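On recrute à Pesine – développement logiciel, perception et planification de saisie

Poste à temps plein, ouvert à partir d'octobre. Télétravail possible deux jours par semaine, le reste à l'atelier avec les bras.

L'équipe Jornow écrit le logiciel qui permet à un bras de préparer des paniers-repas : prendre un article, le poser dans le bon contenant, recommencer. Nous sommes 7, chez Van Acker, et nous cherchons une huitième personne pour reprendre toute la partie qui va de la caméra de poignet à la commande de fermeture des doigts.

Le sujet est passionnant, et on le dit après deux ans passés dessus ! Les emballages alimentaires sont souples, brillants, transparents, jamais pliés deux fois pareil. Un film plastique renvoie des reflets que le segmenteur prend volontiers pour un bord, et un fond tressé remplit la carte de contours parasites. Notre jeu d'évaluation compte 3 510 essais de saisie, dont 2 411 annotés à la main, et les erreurs les plus instructives viennent presque toutes de ces deux cas.
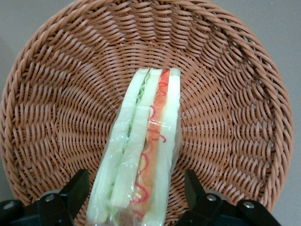 Aujourd'hui, la pose de saisie est calculée juste avant la descente, puis la trajectoire est exécutée sans correction. On voudrait passer à un asservissement visuel sur les derniers centimètres, avec une estimation de largeur qui se met à jour pendant l'approche et un effort de serrage limité pour les produits mous. Un prototype existe dans une branche. Il marche assez bien pour donner envie et assez mal pour occuper quelqu'un quelques mois.

## Ce que tu feras

- reprendre le nœud de perception (Python, avec les parties lentes à passer en C++) ;
- écrire la boucle d'approche et ses conditions d'arrêt ;
- améliorer l'outil de relecture des essais, que toute l'équipe ouvre chaque matin et que personne n'a eu le temps de soigner ;
- participer aux essais sur site à Utcombe, une semaine par trimestre, frais pris en charge.

## Ce qu'on aimerait trouver

Une vraie aisance en C++ ou en Python, et assez de curiosité pour l'autre. De la pratique en vision 3D, en commande ou en planification de mouvement – un seul des trois suffit, on se forme beaucoup entre nous. Avoir déjà débogué un étalonnage caméra-bras est un plus. Le diplôme nous importe peu, un stage long ou un projet personnel bien raconté compte autant.

Le français ou l'anglais convient pour le travail quotidien ; la documentation est en anglais.

## Candidater

Envoie un CV et quelques lignes sur un bogue qui t'a résisté, à l'accueil de Van Acker, référence 636. Pas de lettre de motivation. On répond à tout le monde, puis on propose un appel d'une demi-heure et une demi-journée à l'atelier, indemnisée, à travailler avec nous sur un vrai ticket. Les candidatures sont lues au fil de l'eau jusqu'à ce que le poste soit pourvu.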